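# Estis sidewalk and curbside bot: the rules side of things

Hi, I'm Radka Omerović, and I look after the Estis product page at Fudine. You can get the spec sheet from anyone, so I'm using this page for what buyers really ask me about: where it's allowed to go, and what you need in place before it rolls.

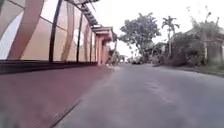 *Paved sidewalk beside a glass facade, with asphalt road alongside and a small dark vehicle far down the street.*

A street like this one is what we plan for when we write a route sheet. The paving meets the road along a seam, and I want that seam marked as a boundary on your map before you do anything else. Estis stays on the walking side unless the route sheet names a crossing. Named crossings only, please! (Tahsin on our field team will send your sheet back if it says "cross where convenient." He's done it to me.)

Long stretches of glass get their own line on the sheet too. Pale, see-through panels can confuse range sensors, so we ask for a slow pass by hand first, with the sensor log switched on. If the wall comes and goes in the log, draw a keep-out strip along it.

## What comes in the box

- Estis base unit with the lid lock and flag mast
- 3 battery packs, each good for 500 charge cycles under our warranty
- Trirnia route software, one-site license
- A paper logbook (yes, paper, and I love it)

## House rules for every site

1. Check with your city before you book delivery. Sidewalk rules change from one town to the next, and our manual doesn't replace a permit.
2. People on foot always go first. Estis stops and waits, and your operator shouldn't override that to save time.
3. One operator per unit for the first 322 miles. After that, write to Levente Bognár and he'll go through your logs with you.
4. Test the stop button at the start of each shift and write it down.
5. If a route changes, even by one driveway, it's a new route. Walk it again.

Rule 5 gets the most grumbling. I get it, walking the same block again feels silly, but parked cars, shrubs and new signs all change what the sensors have to deal with.

## Service and paperwork

Full inspection is due every 2000 miles. Precious Naidoo runs the service desk, and she'll want the logbook along with the unit, so don't ship one without the other. The Mac Carthaigh mast kit is fine to use and keeps your warranty. Other masts need a note from us first.

The next revision of the route sheet comes out in September. Current owners get it free through Trirnia, and the old sheets stay valid until your next inspection.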